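Clarkeo Home Board > Small Appliances > Countertop microwave, turntable stops and starts

rtran_51
Posted August 31, 2026
Small white countertop microwave, bought in May to replace one that was older than my son. The plate turns fine empty. Put a full casserole dish on it and it goes maybe a quarter turn, clicks, then sits there. Half the food is lava and half is cold. Before I drag it back to the store, is there anything worth checking myself?
-- Rosalind Tran

pegboard_dan
Take the glass out and look underneath. Nine times out of ten it's the roller ring sitting off its track, or crumbs in the track.

mo_etim
Or the dish is too big. If the corners touch the side walls, the plate can't turn and the motor just clicks and reverses. Measure the dish corner to corner.

rtran_51
Dish is a square one and it's close, but I didn't think it touched. I moved the microwave to the white table by the curtain so I could get at it properly, opened it up and left the light on while I looked.
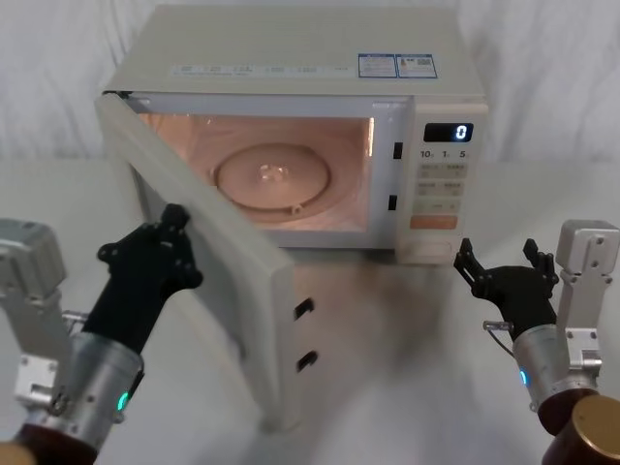

I had the glass out twice after that. The ring underneath had a bit of dried rice stuck by one of the wheels, so I washed it and put everything back. It still clicks with the square dish. It does not click with a dinner plate and a bowl of soup on it.

pegboard_dan
So it was the rice and the dish both. Make sure the glass is locked down onto the hub in the middle. If it rides up on one side it will turn with a light load and slip with a heavy one.

Wike_T
Separate thing. Is that curtain always behind it? Mine had a curtain behind it in the last apartment and the manual wanted clear space at the back and the top. I would not run it there.

mo_etim
A curtain a few inches away is fine. These are 1,000 watt boxes, they don't set drapes on fire.

Wike_T
I didn't say fire. I said air. If the fabric gets pulled against the vents, it runs hot and shuts itself off. Look up the clearance for your model and go by that.
-- Tobiloba Wike

mo_etim
Fine, but that has nothing to do with the plate clicking.

Wike_T
Agreed, it doesn't.

rtran_51
It normally lives on the kitchen counter against tile, so no curtain. I checked the booklet anyway and I have enough room.

Tried the square dish again just now with the glass pushed down onto the hub. Got almost a full turn and then the click. There's a faint scuff on one corner of the dish, so I think mo_etim had it right.

pegboard_dan
Get a round casserole. I have a Forel one with a lid, no handles, and it clears the walls easily.

cima_street
Some models let you switch the turntable off for big dishes. Then you stop halfway and turn it by hand. I run mine at 50 percent power that way and it comes out even enough.

rtran_51
No such button on mine that I can find. Round dish it is. Keeping the microwave.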